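Robot Hand Learns to Pour From Pauses, Not Only From Motion

Huvent, 23/02/2024

A small group at the Umitz laboratory in Huvent has published the first results of a method for teaching a robot arm to handle liquids in glass. The method is called Oltoto. It was developed by Henok Gidey and Rami Ghanem during the last two years, and it is meant for simple bench work such as moving water from one beaker to another.

Most training for this kind of task uses recordings in which a person guides the robot from start to finish. The Umitz group kept these recordings but added something to them. When the person slows down or stops for a moment, the software marks that place as a decision point. Later, the robot gives more attention to its camera at these points and less attention in the parts between them. Gidey explains that people slow down exactly where a mistake would be expensive, for example just before the glass is tipped.

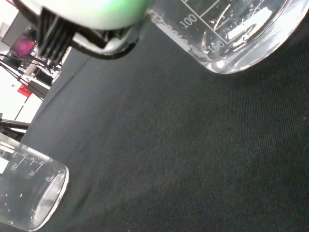
Clear glass is a difficult material for a robot. It has few edges that a camera can trust, and the reflections change each time the arm moves. A black cloth under the beakers helps with the contrast, but the group did not want to depend only on this. For this reason the wrist view and the view from a fixed camera are both used in training, and the software learns which of them to believe at each moment.

The data set has 1095 recordings made by 6 operators. According to the report, the robot completed 63 percent of the pouring trials without spilling on the cloth. The same system without marked decision points did clearly worse, mainly in the last part of the pour. The authors write that the result is still too low for daily use in a laboratory.

Karim Nseir, who works on grasping at the Moussa institute and did not take part in the study, finds the idea useful. "The operators do nothing extra," he said. "The pauses were in the old recordings too, and we all cut them out to save space." He would like to see the same test with thicker liquids, where a person moves slowly all the time and the pauses are harder to find.

Ghanem agrees that this is a weak side of the method. The present version measures speed only. A pause to think and a pause because the operator is tired look the same to the software, and both receive a mark. 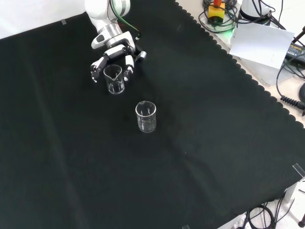 Next steps

The group plans a second round of recordings in June. Mārtiņš Stankevičius will prepare the trials with syrup and oil, and Jad Obeidat is writing a filter that should remove the pauses without meaning. The recordings from the first round will be shared with other laboratories on request.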